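Brallholm Opens Its First Repair and Sewing Workshop in the Old Condura Mill

BRALLHOLM, November 12, 2019 – The doors are open at Tanine, a shared sewing workshop on the ground floor of the former Condura mill, and the first classes are already filling up! Anyone who lives in town can come in, sit down at a machine and make or mend something, whether they've sewn for years or never threaded a needle.

The workshop has nine sewing machines, two long cutting tables and a wall of donated fabric sorted by weight. Neighbors brought in 3,851 yards of it over the summer, much of it from attics and closed-up shops, and there's a good deal of upholstery cloth if anyone has a tired chair at home.

"I grew up hearing the looms from my grandmother's porch," said Wekesa Lukumay, who runs the workshop. "Walking in on the first evening and hearing machines going in that room again – I had to step outside for a minute. And then a kid showed me the pocket he'd just put on his own jacket, upside down, and he loved it."

Planning began in June, when the Delorme family, owners of the building, offered the space at no rent for the first year. The old freight doors on Canal Street are now the main entrance, with a ramp on the left side. The room can hold up to 70 people, so there's plenty of space to come and watch before signing up.

Evening classes run for 120 minutes and cover hems, zippers, patching and simple bags. The lined tote has been the favorite so far. Students choose an outer fabric, a printed cotton for the lining and something tough for the bottom, and the pattern is free to take home. Children ages 10 and up are welcome with an adult.

Scissors, thread and pins are provided. Please wash any clothing before bringing it in for repair, and bring matching buttons if you have them. 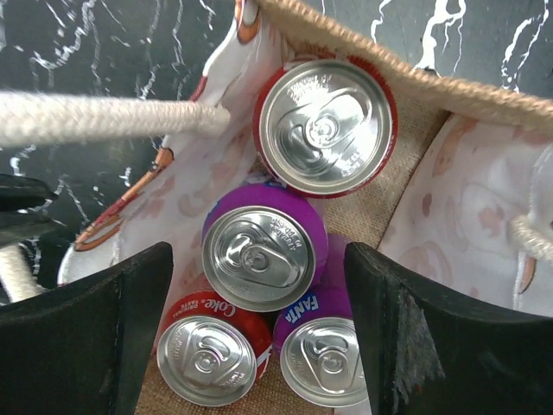
How to Sign Up

Stop by the front desk at Tanine or leave your name on the sheet at the Brallholm library. Classes are free, and fabric donations are still welcome at the Canal Street door.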